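Stemetti opens applications for August ceramics bursaries

Support available for new makers at the Ocampo studios
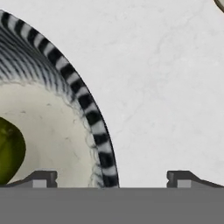

Stemetti has today opened applications for its ceramics bursary scheme, which will support 44 new makers through a first year of studio practice. Each successful applicant will receive £2,000 towards materials, kiln hire and tuition at the Ocampo studios, together with a place on the autumn business course.

The scheme is open to anyone aged 18 or over who has completed a basic course in throwing, hand-building or surface decoration. Formal qualifications are not required. Last year Stemetti received 354 applications, and the number of places has been increased in response.

Imelda Calimlim, Director of Programmes at Stemetti, said: "The cost of firing and workspace remains the main obstacle for people leaving an introductory course. We are pleased to be able to extend our support to more of them this year."

Applications will be assessed by Mark Anthony Barredo and Lovely Mercado, both of whom teach at Ocampo. Applicants should submit a statement of up to 500 words and details of recent work. Applications close at 5pm on the last day of August.

Work by current bursary holders will be shown at the Cellemik gallery during the application period. Admission is free.

Notes to editors

Interviews may be arranged through Rhea Dagdag, Press Officer, Stemetti.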